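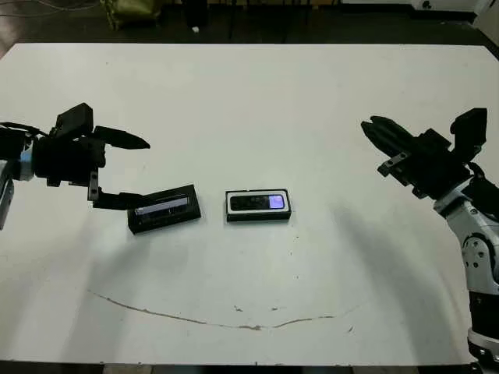

4. Setting up the Prelitz on your home network

Before you start, have your broadband password to hand. It is usually on a sticker on the underside of the router, in grey type on slightly different grey.

4.1 Plug the Prelitz into the mains and wait for the light on the front to go green. It will go amber first, sulk for a bit, and then go green. Pressing things will not hurry it.

4.2 Run the supplied cable from the socket marked LINE to any free socket on your router.

4.3 On your computer, open a web browser and type prelitz.setup into the address bar. If you type it into a search engine you will get a great many pages and none of them will be ours.

4.4 Log in with the name "owner" and the 13-character code printed on the back of this booklet.

4.5 Choose a new password. Kristaps Siliņa on our support desk asks that it should not be "prelitz".

4.6 Click Save, then Restart. The page will say the restart takes 2 minutes. It takes nearly 5.

Note: Owners of the older Laur model should skip 4.4 and turn to section 9, with our sympathy.

Caution: Do not hold in the RESET button unless we tell you to. It wipes every setting — including the ones you have just spent the evening on.

Caution: Keep the vents clear. The top is flat and warm, and cats have opinions about this.

4.7 If the light is still amber after the restart, swap the cable before you ring us. The helpline is shut until January, but Ona Strazds is reading the support inbox over the holiday.

Section 4 revised 26 December 2008. Steps for the Skiseo adaptor have moved to section 6.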